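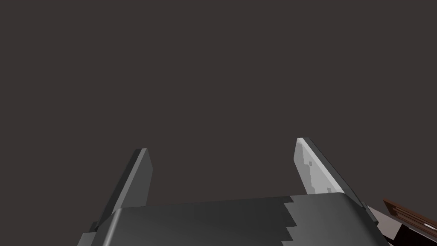
Community Licensing Help: Gaming Machines and Venues

Transfer of gaming machine entitlements when a club changes premises

Our club holds entitlements for 31 gaming machines at its present site in Fanach. The lease will not be renewed, and the board has resolved to move to a building in Cloltia, which falls under a different municipal council. The membership stands at slightly over 4,000. I should be grateful for guidance on two matters. First, do the entitlements move with the club licence, or must they be surrendered and applied for afresh? Second, is a new social impact statement required where the number of machines does not increase?

Posted by: Plidel Members Club (Secretary's Office)

Replies are shown in the order received.

Fanach Licensing Desk

The entitlements and the premises approval are separate instruments and should be dealt with separately. In our jurisdiction the entitlement is held by the club and is not extinguished by a change of address. The premises approval, by contrast, attaches to the building and cannot be moved. The club will therefore need to lodge an application for approval of the Cloltia premises, together with a floor plan showing the boundary of the gaming area, its entrances and its line of sight to any dining or family area.

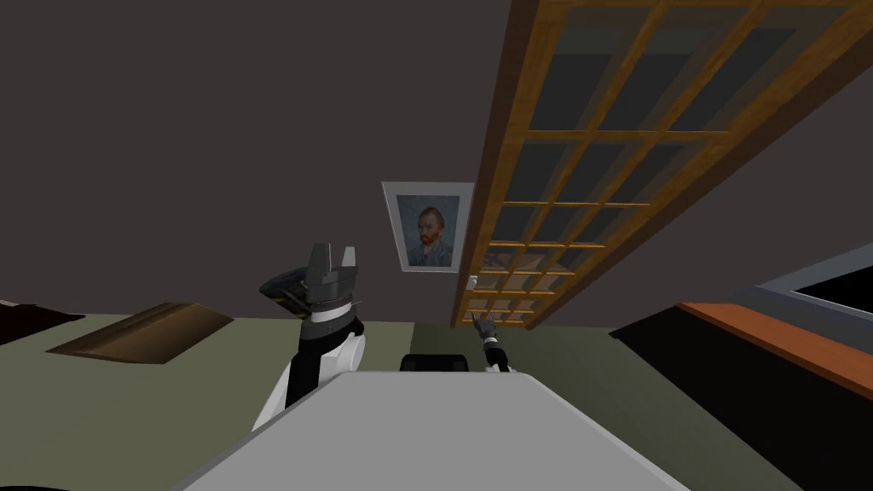

CLOLTIA, October

The council's current guidance note on relocated gaming venues provides that a relocation across a municipal boundary is treated as a new venue for the purposes of community consultation, whatever the number of machines. A social impact statement is accordingly required. Written notice must be given to occupiers within 100 metres of the proposed entrance, and to any school or place of worship in the same street.

Applicants should also confirm that the receiving municipality has room under its cap. Where the cap has been reached, the application may be held in abeyance until entitlements are released by another venue.
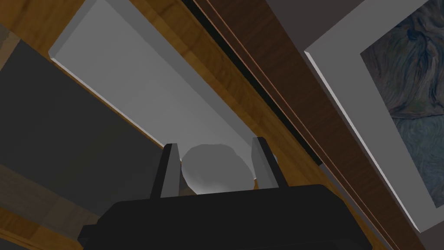 The existing approval should not be surrendered until the new one has issued in writing. A club that gives up its premises approval early may find that its entitlements are classed as inactive, and inactive entitlements attract a holding fee in some municipalities.

Ismail Hospitality Advisory

We concur with the above. Please allow 55 business days for the decision, counted from the date the file is accepted as complete and not from the date of lodgement. Incomplete floor plans are the usual cause of delay. The liquor licence is a further application on a different form.

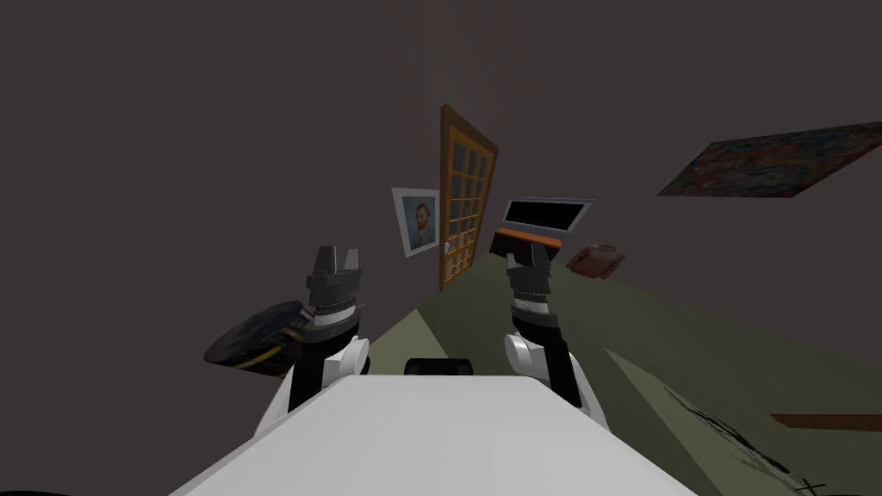

Cloltia Bowls asked whether the machines themselves could be moved by the club's own staff once approval was granted. They may not. A licensed technician must decommission and seal each machine, and the regulator must be told of the transport date beforehand. Our club did ours over two mornings. Check the jackpot balances first, as ours had to be carried over and the paperwork took longer than the move.

This thread is closed to further replies.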